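5.3 Loss of the Object during Driving

In the previous section we treated picking and driving as two separate skills, and each of them looked good when it was tested alone. When we joined them, a new type of failure appeared. The robot closed its fingers on the object, the grasp check returned success, and the base started to drive, but the object did not arrive at the goal with the robot. Out of 800 joined trials in the Trostholm house, this happened in 117. We call these cases silent drops, since the task planner kept the state "holding" until the end of the trial and no alarm was raised.

All trials in this section were run in the Rultenside simulator with the two-arm robot and the Maeng controller described in Section 3. No trial on real hardware is included. The object was placed on a wooden surface, the arm was selected by distance, and after the grasp the robot had to pass through the narrow corridor to reach the goal room. Figure 6 gives two views from one trial: (a) from the robot body into the corridor, with both grippers raised over the white base, and (b) from the wrist, with the narrow stem of the object between the fingers. 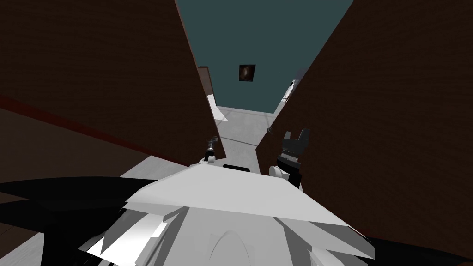
The corridor matters for the failure in a way that we did not expect at the start of the study. Our path follower keeps the base near the middle line, and when the distance to a wall becomes smaller than the safety margin, it gives a short braking command and then a turn. In the open rooms this command is rare. In the corridor it can be given several times one after another, so the body makes a series of small jerks. The arms are held in a fixed pose during driving, and each jerk is passed to the hand almost without damping.

We first believed that the hands were touching the walls. Seul-gi Cheon replayed all failed trials with the contact log turned on, and contact between a hand and a wall was found in only 11 of them. For the remaining trials the log shows no contact except between the fingers and the object. We therefore had to look for the cause in the grasp itself.

The grasp check in our system uses two signals, the opening of the fingers and the motor effort. If the fingers stop before they are fully closed, and the effort is over a threshold, the grasp is accepted. For a box this test is sufficient. For an object with a heavy round head and a thin stem it is weak, because the fingers can press on the stem with enough effort while the center of mass is far outside of the contact area. A small jerk of the base then produces a large turning moment on the stem. The object rotates between the fingers, the contact area becomes smaller, and after one or more further jerks the object is free.

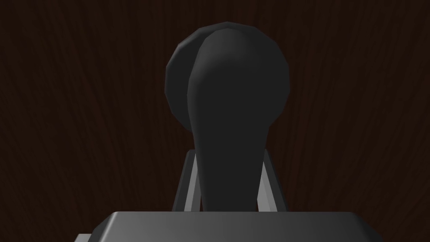

A second weakness is that the check is made one time only. After it has passed, the effort signal is still recorded but no part of the controller reads it. In the silent drops the effort falls clearly at the moment of release, and a person who looks at the curve can find this moment without difficulty. The information was available during the whole drive, and we did not use it. This is an error of design on our side and not a limit of the sensors.

The geometry used for contact also played a role. The simulator replaces a curved surface by flat faces, so the contact with a rounded stem may jump from one face to the next. Hortensia Urrutia repeated part of the failed trials with a finer contact mesh. The rotation became smoother and began somewhat later, but in most of the repeated trials the object was still lost. We conclude that the mesh makes the failure worse but does not create it.

We tested 2 changes. In the first, the effort is read during the whole drive, and when it drops under the threshold the base stops and the planner state is set to "unknown". This does not save the object, but the failure is not silent any more and the robot can search for the object near the place where it stopped. In the second, the braking command in the corridor is replaced by a slower speed profile which is set before the robot enters. With this change the jerks were much weaker. The price is a longer driving time, and for users who need many deliveries it may be too long.

One question from the safety review by Zubaida Siddiqui remains open. If the planner believes that the hand is full, it will not use this hand for any other action, and it also carries out the release motion at the goal over an empty place. In simulation this has no consequence. In a home, a hand that opens and moves down where a person does not expect it should be considered as a hazard, and we have not yet measured how near to the goal a person may stand. Until this is done, we keep the release motion locked whenever the planner state is "unknown". The effect of this lock on task time is reported in Section 5.4.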